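Cellule de pliage à deux bras : le câble du poignet tire en fin de course

Posté par Oona Ojala, août 2023

Bonjour, je m'occupe d'une petite cellule de pliage à deux bras sur table, au local de Derkville. Bac à linge au fond à droite, vêtement à plier au milieu, pile de pliés au fond à gauche. Depuis que j'ai remplacé le câble du bras gauche, j'ai une erreur de communication du poignet, toujours quand le bras va loin vers le fond. 77 cycles au compteur depuis le changement, 14 arrêts. Bras droit : aucun souci. J'ai déjà changé le connecteur côté carte.
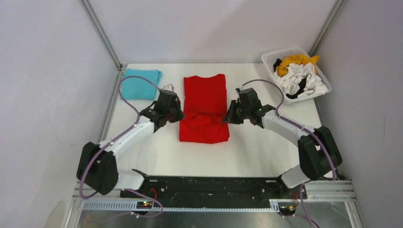
Les deux bras de part et d'autre du vêtement rouge, câbles lavande en boucle au-dessus.

Est-ce que je dois raccourcir la boucle ou au contraire donner du mou ? Les deux câbles ont la même longueur.

Welington Lacerda

Du mou, toujours. Coupez l'alimentation avant de toucher aux connecteurs.

Cremilda Moura

Je ne raccourcirais rien pour l'instant. Avec une erreur qui dépend de la position, je regarde d'abord le point d'attache près de la pince. Hors tension, amenez le bras à la main jusqu'au fond de la table et suivez le câble du doigt. S'il se tend avant la butée, desserrez le collier de la base, redonnez quelques centimètres vers le poignet et resserrez sans écraser la gaine. Refaites l'essai bras replié : la boucle ne doit pas passer entre la pince et le tissu.

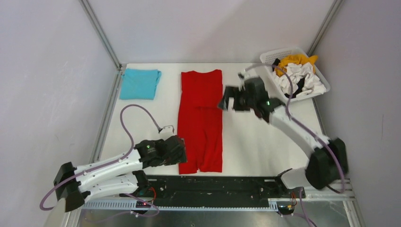 Grande boucle au-dessus du bras gauche, câble ramené sur la petite attache blanche de la pince.

Sur cette position-là il y a de la marge, donc c'est l'autre extrême qu'il faut vérifier. Si le câble reste souple partout, intervertissez les deux câbles. Le défaut passe à droite : câble à jeter. Il reste à gauche : c'est la prise du poignet.

Oona Ojala

Merci. Collier de la base trop serré et trop bas, je l'ai repris. Je laisse tourner avant d'intervertir quoi que ce soit.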